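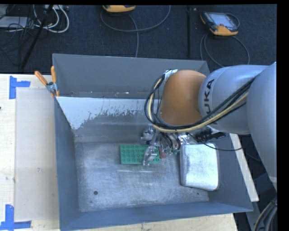 A reader in Hovton wrote in after the July post to say that my figures for the loft insulation could not be right, as no house of this age loses that little heat through the ceiling, and would I please show the working. The reader had a point. I had left out the hatch, and I had treated the joists as if they were insulation. The corrected version follows, with the method set out so that it can be checked.

The house is in Rundovthorpe, semi-detached, with solid brick walls at the front and a later extension at the back. Only the main loft is considered. The extension has a flat roof and I have no idea what is in it.

First, the area. In the last post I took the outside dimensions of the house from the deeds plan and multiplied them, which included the thickness of the walls. Measured inside, the ceiling under the loft comes out noticeably smaller. This error worked against me and made the losses look worse than they were. The other two errors went the other way and were larger.

The joists run front to back. Mineral wool was laid between them to the height of the timber and a second layer was rolled across the top at right angles. Softwood conducts heat several times better than mineral wool, so the strip above each joist has only the top layer doing useful work. The usual method is to calculate the two paths separately, weight them by area, and combine them. I had calculated the wool path alone and applied it to the whole ceiling. Doing it properly raises the U-value by a modest amount, enough to matter over a winter.

Then the hatch. It is 580 mm wide, a painted board sitting on a rebate, and until this spring it had nothing on its back. Its area is trivial next to the ceiling but its U-value was more than ten times as bad. The gap round the edge was worse still. On a windy evening with the landing light off and a torch in the loft, I could see light on the landing wall along one whole side.

I have now fixed 30 mm rigid board to the back of the hatch and run compressible foam strip round the rebate. The strip sold as Treratetti was too stiff for a hatch of this weight and held it up on one side. I changed to a softer one with no name on the packet, and put 2 small turn buttons on the frame to pull the hatch down against it. These need a screwdriver hole started first or the frame will split. Mine did, slightly, and was glued.

For the temperatures I used a pair of Mosoti loggers, one on the landing at head height and one in the loft, hung clear of the wool on a string. They were left side by side in a drawer overnight beforehand and disagreed by a steady few tenths of a degree, which I subtracted. I would advise doing this with any cheap logger. A fixed offset is harmless once known. The one in the loft must not touch a rafter, as it will then report the underside of the tiles on a clear night and little else.

I collected 603 hours of readings before the battery in the loft unit gave up. That is fewer than I wanted, and it includes one spell when the heating was off and we were away. I have left that spell out of the average and kept it in the file.

With the area corrected, the joists included and the old hatch put in as it was, the calculated loss through the ceiling is well above what I published, and the reader's suspicion was justified. With the hatch treated, it falls back part of the way. The remaining difference is the joists, and the only cure for those is more wool on top, which would bury the boarded strip we use to reach the water tank.

Two things are still missing. The air leakage past the pipe from the tank is not in the calculation at all, because I have no means of measuring it. I have packed the hole with offcuts for now and will seal it when I next have the bath panel off. Nor have I dealt with the eaves, where the wool was pushed tight into the corner and blocked the ventilation. I pulled it back a hand's width along the front. The rear side is awkward to get at and will have to wait for cooler weather.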